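# Why can't I see any color in the Whirlpool Galaxy?

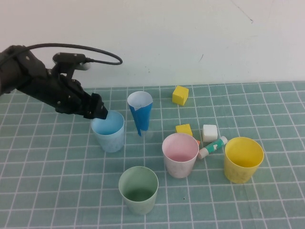 **Leonie Lammers**

I finally dragged my new telescope out to Villdale in November and found the Whirlpool after 40 minutes of swearing. It was a gray smudge next to a smaller gray smudge. Every photo I've ever seen is blue and pink. Is something wrong with my scope?

**Makis Tzanetos**

Your scope is fine. Your eyes are the cheap part. In dim light they switch to cells that see only in shades of gray, and a galaxy never gets bright enough to wake up the color ones. Cameras cheat by collecting light for hours.

You can still get a better smudge. Sit in the dark for at least 20 minutes first, and put the phone away, including "just to check the chart." Then look slightly to one side of the galaxy. On a good night, I can coax out a hint of the spiral arms with my Chisholm and an eyepiece that gives me 70x.

**Michalis Triantafyllou**

Buy a bigger one. I did, then I bought another. Still gray, but a larger gray.

**Soledad Whitfield**

What Makis said, plus wait until it's high up. In November it hugs the horizon in the evening and you're looking through everybody's porch lights. Try it again in spring. If you really must have color, point at Albireo, a gold star beside a blue one. It's easy even from my driveway, next to the neighbor's floodlight.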